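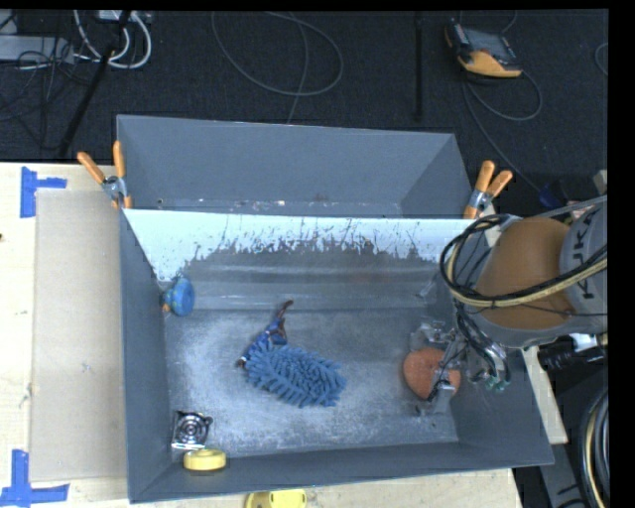 New house rules for the picking cell, and what they mean if you use it

If you've booked time on one of the bin-picking stations at Zosley lately, you've probably seen the new sheet going around. It's the first real rewrite of our shared cell rules since we moved into the Nerkcombe building, and it takes effect in November. I sat in on most of the meetings (I brought snacks to two of them, so I feel some ownership), and I've been asked the same handful of questions in the hallway all month. So let me go through it.

The big change is the bin itself. Up to now the rule was one line long: "secure the work area." You can imagine how many ways people read that. Some folks clamped their bins, some taped them, some just set them down and hoped. The new wording says that any bin the arm reaches into has to be held so it can't slide or lift when it gets bumped, and that you test this by hand before you power up. Push it from each side. If it moves, fix it. Spring clamps at the rim are fine, the orange-handled ones on the stations are fine, and you don't have to buy anything new. Handles go on the side away from the arm's path wherever the layout lets you do it.

Second, bins now get retired. I was surprised by how much talk this one got! A gray bin that has been scraped at for months gets pale scuffs all over the bottom, and the walls go blotchy where the fingers drag along them. Most of us had stopped seeing it. The trouble is that two teams can run the same test on two bins that look quite different to a camera and then argue for a week about whose numbers are better. Under the new rules a bin gets swapped out after 300 hours of arm time, or sooner if the wear goes through to a rough edge you can catch with a fingernail. If you want to keep working with a worn bin on purpose, go ahead, but write it in the log so the next person knows. And please brush out any chips or crumbs before you hand the station over. There's a brush on the hook by the door. I put it there myself.

Third, the object list. Anyone testing on mixed items (soft, fuzzy, round, shiny, all thrown in together) has to work from a written list of what went into the bin. It doesn't need to be fancy. A line per item, with a note if something is soft or has loose fibers, will do. Fuzzy stuff is still welcome, and I was ready to fight for that one because the fuzzy stuff is where I learn the most. You just have to check the fingers for lint and threads every 30 picks. Metal items with an open edge need a quick look before each session, and anything cracked goes in the scrap tub.

Now for the part that got people grumbling, which is cables. The arm has to be able to make its full planned move without any hose or wire pulling tight, rubbing on the bin rim or looping over a clamp. You check it at slow speed, 15 percent or lower, with your hand on the controller the whole time. If you add a line to the bundle, even a skinny one, you do the slow run again. I know, I know. I've added "just one little wire" plenty of times. But most of the stops we logged over the summer came down to cable snags, and they were all things a slow run would have caught.

The handheld controller has its own rule too. It stays where you can reach it without leaning across the work area, and its cable can't cross the spot where you stand. Setting it down on the floor is okay only when the arm is stopped and the drives are off. I pushed for a shelf at every station and the shelves have been ordered, so by spring this one should take care of itself.

Tape marks are a smaller item, but worth a mention. If you mark a position on the tabletop, put the date and your initials on the tape. Blue tape means "please leave this alone." Any tape with no date on it can be pulled up by whoever has the station next, and yes, that includes mine.

A few people asked whether this is a safety standard. It isn't, and it doesn't replace any of the required stuff. You still need the risk assessment for your setup, you still need the yearly training, and the stop buttons still get tested at the start of each day. Think of the sheet as what we've agreed on between ourselves on top of all that. The folks at Lykkegaard shared their own cell rules with us while we were drafting, and we borrowed the slow cable run straight from them. The Grurnetmont site is going to try our version for a few months and send back notes.

We did a trial with the draft in two of the cells, 200 sessions in all. Setup took longer at first, and I grumbled along with everybody else. By the end I had it down to the length of one cup of coffee, and I quit having to redo runs over a bin that had crept an inch to the left. The handover notes got a lot more readable too, which I loved.

Printed copies will be at each station before the start date, and the log sheets are changing to match, with boxes for bin hours, item list and cable check. Old log sheets will be accepted through the end of the month. If something in the rules doesn't work for your setup, write it in the margin of the station copy. We're collecting those for the next round of edits, and the first review is already on the calendar for February at 10 a.m. in the upstairs room. I'll bring snacks again.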